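Week 4 - Shoes by the Door
3 min read

Okay, on to entryways! I always start this class with slides, because they're the shoes we kick off without thinking (me included) and then trip over on the way to the kitchen.

My rule at home is pairs together, heels toward the room, toes toward the wall. You walk up, step in and go. Don't fuss over getting them perfectly even - one heel sticking out a little further is fine by me.
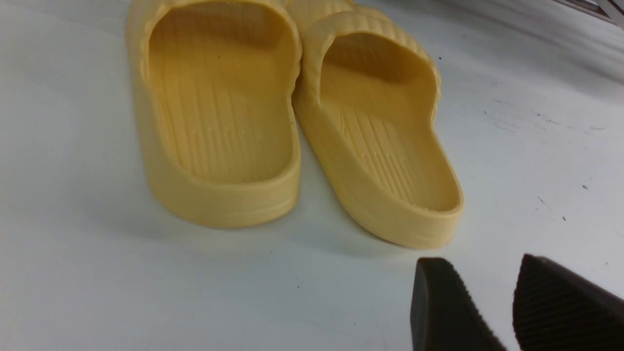 Cleaning the footbeds

Fine grooves like the ones in that yellow pair love to collect grit. I use an old toothbrush, warm water and a drop of dish soap, and I brush heel to toe along the lines. Rinse, shake, air dry - please keep them off the radiator!

For next week: sort your own doorway and bring me your list of keepers.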